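**From:** Kimie Takagi
**To:** lativo-users
**Subject:** Re: [lativo-users] tag poses jumping when the gripper tilts

Hi Shota, and hello to everyone who has been following along,

> On Sunday, September 14, 2025, Shota Kinoshita wrote:
>
> Our pose track is smooth until the operator tilts a gripper, then the
> cube flips over and back for a few samples. 17 of our 50 takes have it.
> Is this the detector or the smoother? We're on the default config.

Thank you for counting them, it really helps! I'm fairly sure it's the detector. When it gets only one face of the cube, and a small one at that, two poses fit the corners nearly as well, and the solver picks whichever wins that round. With two faces in view the trouble mostly goes away — so please check that `multi_face` is on, as the default config leaves it off (my fault, I meant to change that in September and then forgot all about it).
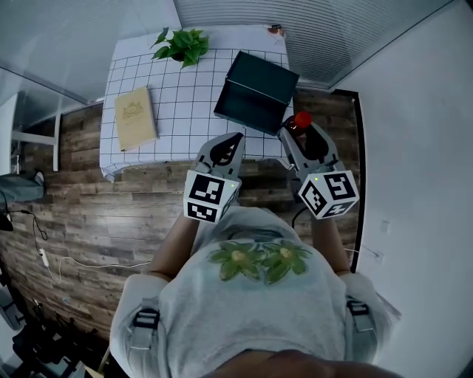 The other thing I'd try is feeding the previous pose in as the starting guess. Hinata put that in for the Sasaki branch and I've been merging it over bit by bit, in between everything else. You can have it now with `init: last`, though it does get stubborn if the cube goes out of view for more than 400 ms, so set `reset_after` to something shorter than that.

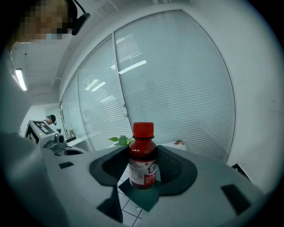 Do you have to recalibrate the cubes after switching this on?

The face offsets stay the same, so your existing calibration file will load as it is.

If it still flips after all that, send me one bad take and I'll happily run it here with the verbose log on.

Warmly,
Kimie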